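Gurkix planner learns to clear the table in simulation first

Fodville, 2026-10-12

The software team at Tavares has put out a new version of Gurkix, its planning and control package for two-armed household robots, and the big addition is something its users have been asking for all year: both arms can now be planned together, with every camera view feeding the same model of the room. The practice job is a dinner table that needs clearing, run in a simulated dining room.

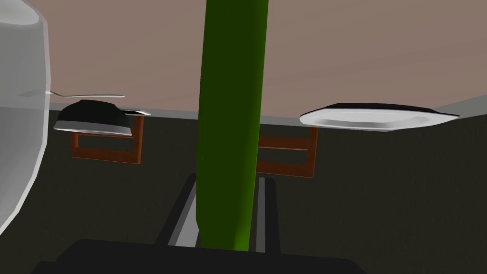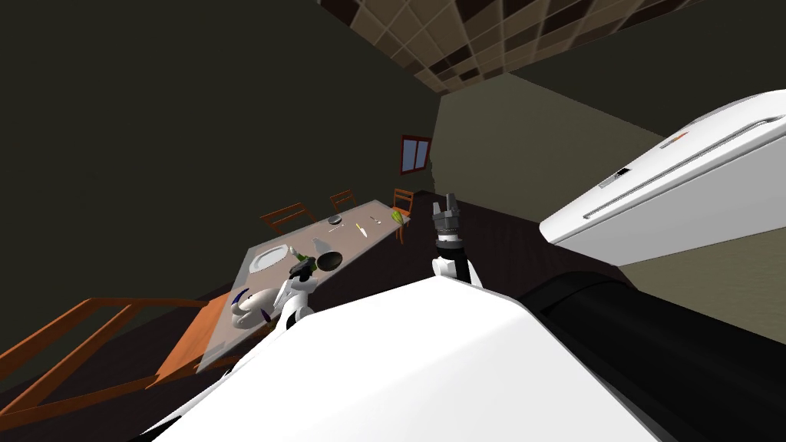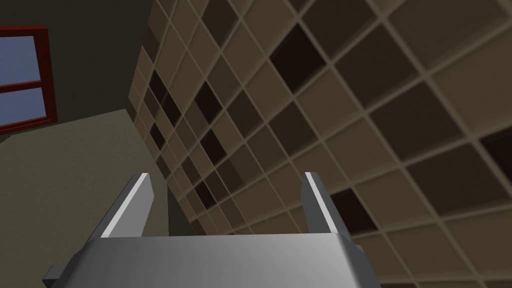 Three simulated views from the Gurkix dining room: a green object between the fingers of a gripper, the robot's arms with the table and chairs, and an open gripper with a tiled surface behind it.

Until now, Gurkix treated the arms like two workers who never spoke. One arm would get its path, the other would wait, and then they would swap. It was safe, but painfully slow to watch. The new planner looks at both arms at once and works out a shared timetable, so one hand can be reaching for a dish while the other is already on its way somewhere else. If the two paths come too close, the planner slows one arm down a little and leaves the other alone.

The perception side has changed just as much. A camera that rides on a moving wrist sees the world at all kinds of odd angles, and older versions of the software had a habit of losing track of the table when the wrist rolled over. The new version keeps a running estimate of where each camera is and which way is up, then turns everything it sees into one common map before the planner gets to work. A plate spotted from one wrist stays in the same place on the map when the other wrist finds it a moment later.

"My favorite moment was when we stopped writing special rules for upside-down views," said Tamara Zinchenko, who leads the perception work. "We had a whole drawer of them – if the wrist is past this angle, do that – and we got to throw the drawer away. I was grinning for the rest of the day!"

To test the release, the team ran 500 table-clearing episodes in simulation, shuffling the dishes before each one. Every episode can be played back from any camera, and the playback tool is a treat in its own right. You can stop at any point, see what the planner believed about the room, move an object and let the run carry on from there. Zinchenko says most of the bugs fixed this fall were found that way, usually by someone dragging a bowl to a silly spot to see what the arms would do.

Some things are still rough. See-through objects remain hard, and the planner can be too careful near chair backs, taking a long way around when there is plenty of space. Thin items such as forks are found well from close up but can drop off the map when the arm pulls away. The team has listed all of this in the release notes, along with the settings to try in the meantime.

The update also trims the setup work. A new room used to need four separate files before a robot could move in it; those have been folded into one, with a checker that points to the line where something is wrong. Old rooms can be converted with a single command, and the originals are left alone in case you want to go back.

A user group in Cillside has been trying an early build and has already sent in a room of its own with a much more crowded table. It will be added to the standard set in November, together with a first version of handing an object from one arm to the other. That feature works in the lab's own tests, Zinchenko said, and she can't wait to see what people do with it.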